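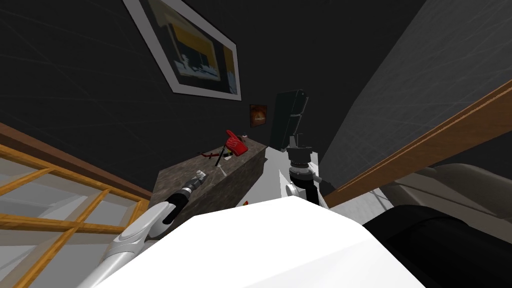 Writing up the stale-command fault from the countertop runs. The internal report is done and I've been cleared to post the technical part. Long thread, mostly about clocks.

Setup: two-arm mobile robot, household scenes, everything in the Zerkunik simulator. The arm controller is the Tistberg one, same binary we load on the hardware at Fletton. That last part is why this matters outside of sim.

Task was picking small items off a granite counter. One of them is a red foam hand, the sports-fan kind. Remember the foam hand, it comes up again.

Batch was 3000 episodes, run overnight, no video. Success rate looked normal in the morning summary. I would have signed it off on that alone.

Episode 1764 was flagged by a contact force check Manuela Costa had added for a different reason. She was looking for bad collision meshes on the counter edge. She got a left gripper pressing into stone until the episode timer ran out.

First guess from everyone, me included: bad mesh. Replayed the contact pairs. Mesh was fine. The gripper was in contact with the counter and the counter was behaving like a counter.

Second guess: the planner asked for it. Pulled the plan. Approach comes in over the near edge, pauses, then continues level toward the objects. No downward segment after the pause. The planner never asked for what the arm did.

Third guess was mine, gravity compensation on the left wrist. I spent most of an afternoon on that and have nothing to show for it except a corrected payload mass for the gripper, off by a little, unrelated.

What the logs showed once we lined them up: the command stream to the left arm stopped during the pause before contact. The last message the controller received was a small downward velocity, part of settling into the hover pose.

The controller kept executing it. Slow, smooth, straight down, no error reported. Right arm idle the whole time and publishing healthy status.

This is the exact case the watchdog exists for. No fresh command inside the timeout, hold position, raise a fault. Standard stuff. Timeout on this build is set to 5 control cycles.

The watchdog did not trip. It was enabled, it was running, and by its own arithmetic no time had passed.

Cause: the watchdog compares the timestamp on the last command to "now". In the sim build, "now" came from the sim clock topic. The clock topic and the command stream were both handled by one bridge process. The bridge stalled and took both down together.

So the command was aging and the clock used to measure its age was frozen at the same moment. Age stayed under the limit forever.

Physics kept stepping, which confused me for a while. The simulator steps on its own internal time and only publishes it outward. The controller's servo loop is triggered by the step callback, which doesn't pass through the bridge. Servo loop alive, clock dead.

Why the bridge stalled is boring. Large image messages, a blocking queue, a logger on a slow disk. The disk filled a buffer and the publisher waited. Fixed with a drop-oldest policy on the camera topics. I don't consider that the fault. Bridges stall.

The obvious reply is that this is a simulation bug and no real robot has a sim clock. I wanted that to be true and checked.

The hardware build takes "now" from the time source named in the config file. Default in that file is the shared network time topic, so that the arms and the base agree with each other. Delivered by a process. On the same machine as the command relay.

Same shape, then. One process death or one bad stall on that machine and a moving arm keeps its last velocity with the watchdog reading zero age.

Cameron Shearer reproduced it on the bench at Fletton on 29 January 2019. Single arm, clear cell, e-stop in hand, last commanded velocity set very low. Suspended the relay machine's processes. Arm kept creeping. No fault raised. He hit the stop and we took the robots out of service.

Nobody was hurt and nothing was broken. The joint torque limit would have caught a hard contact eventually. I don't want to lean on that. In the sim case the press was under the torque limit the entire time.

Worth spelling out: torque limits protect the arm. The force that a wrist can put into a countertop without complaining is more than I want on somebody's hand.

Now the foam hand. In 4 of the other episodes we went back and checked, the same stall had happened with the gripper already over the foam hand. Foam compresses, contact force stayed low, Manuela's check never fired.

Two of those were scored as successes. The gripper sank into the foam, the bridge recovered, the planner resumed from a pose that happened to be a decent grasp. The success metric looks at where the object ends up and nothing else.

So the morning summary had the fault in it and was counting it in our favor.

Changes to the controller:
- Command age is measured on a local monotonic clock, stamped on receipt inside the controller process. Sender timestamps are used for logging only.
- The watchdog counts its own servo cycles as a second, independent check. Either one trips it.

- If the external time source stops advancing while the servo loop is running, that's a fault by itself. Hold position, brakes on after the hold settles.
- Velocity commands now carry a maximum duration. When it expires the velocity goes to zero, whatever the watchdog thinks.

The last one is the one I'd argue for hardest if you can only have one. A velocity with no expiry is a promise that the sender will still be around later.

Changes to testing: the Evangelista scene set now has a fault pass. We stall the bridge at a random point in the approach, in the grasp, and in the retreat, each arm separately, and check that the arm stops within the cycle budget. It runs on every controller change.

We also stall the clock alone, with commands still flowing. I had not thought of that as a separate case. It found a second problem, in the trajectory interpolator, which holds at the current waypoint and then jumps when time resumes. Fix in progress, separate ticket, arms stay speed-limited until it lands.

Unpleasant bit. The watchdog had a unit test and the unit test passed. It mocked the clock, advanced it by hand past the timeout, and checked for a fault. The test assumed the one thing that fails in practice.

Also unpleasant: in November I reviewed the change that moved the watchdog to the shared time source. The motivation was clean replay of logs, a good motivation. My comment on the review was about a variable name.

Tistberg have the report and the reproduction script. They have been quick about it. If you run their controller, look at the time source entry in your config and find out which process feeds it and what else lives in that process.

If you run something else, same question. Suspend your command sender while the arm is moving slowly in a clear cell with your hand on the stop, and see what it does. Then suspend whatever supplies the clock.

A few people asked why the contact check wasn't there earlier. It was on the list. It slowed the batch down and the summary numbers looked good without it.

It's on by default now. Threshold is lower for the pause phases, where the expected contact force is zero and any reading at all means something is wrong.

Correction to the post on the bridge: the drop-oldest policy is on the camera topics and on the point cloud. I left out the point cloud.

Second correction, from Cameron: the brakes on his bench arm engage after the hold on the patched build only. The build he tested first never reached the hold, so there was nothing to engage. Robots are still parked until the interpolator fix is through the fault pass.

Home Explore Notifications Messages Lists Profile More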